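Foam play mats over a wood subfloor: footfall noise to the unit below
Floors and Sound > Apartments and Condos

prelley_ds
Second-floor unit, wood joists, 3/4 subfloor, floating laminate on thin foam. The downstairs neighbor reports thumping from the kids' corner in the evening. Before I open up anything I want to know if interlocking foam play mats do anything measurable. Area is 64 sq ft. The budget is $800, and I would like to keep most of it.

joist_hanger
They do something at the high end. Dropped toys, chair legs, heel clicks. The thump is low frequency, and the joists and the ceiling below set most of that. A soft layer half an inch thick won't move it much.

Qian_T
Disagree in part. A soft layer lengthens the contact time of the impact, and that lowers the peak force going into the floor. A child jumping is already a soft source, so the gain is small. For a hard toy it is large. The two complaints need to be separated before anyone says the mat does nothing.

prelley_ds
Fair. I'll ask the neighbor which one she means. The mats I'm considering are the jigsaw type in bright colors. One more question: do the seams matter?

Qian_T
Acoustically, no. Mechanically, yes. Seams creep on laminate if the mat isn't held at the border. For color, mine are along these lines, and a one-piece mat of this style has no seams to creep. 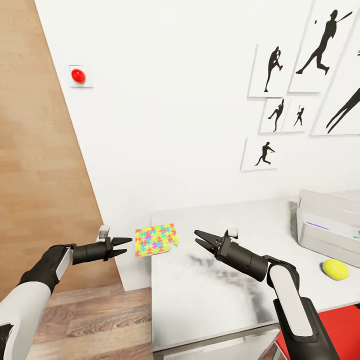

Puzzle mat, yellow with pink, light blue, red and orange pieces

Put a thin rug gripper under the border. Check that it is rated for laminate. Some rubber compounds stain the wear layer, and the stain doesn't come out.

joist_hanger
On staining, agreed. I pulled up a rubber-backed rug in August and the outline is still there.

On the peak force argument, I'd want to see the spectrum. The neighbor hears the joist bay resonate. Shaving the top of the pulse does little at 30 Hz.

codela_rowhouse
I went through this in my last place. Mats first, then a dense rubber underlayment under a carpet, and last a second layer of drywall on clips in the unit below. The mats stopped the toy noise. The underlayment made a small difference to running. The ceiling work fixed it, at $3,342 with paint, split with the owner downstairs.

joist_hanger
Which is what I said.

codela_rowhouse
You said the mats wouldn't move the thump. I'm saying they were still worth buying for the other half of the complaint.

Aiguo Tian
Check the HOA documents before you spend anything. Many require a minimum IIC for hard flooring above another unit. If the laminate was installed by a prior owner without approval, the cost question may change. I had a quote of $838 for a field test in a similar building. It was more useful than any product I bought.

prelley_ds
She says it is both, mostly running, worst at 7 p.m. I'll put down the mat and a rug gripper, then request the flooring approval from the HOA. I have a call with them Wednesday. Holding off on the ceiling until I see the paperwork.

Qian_T
Post the IIC requirement when you have it, and the joist depth if you can find it.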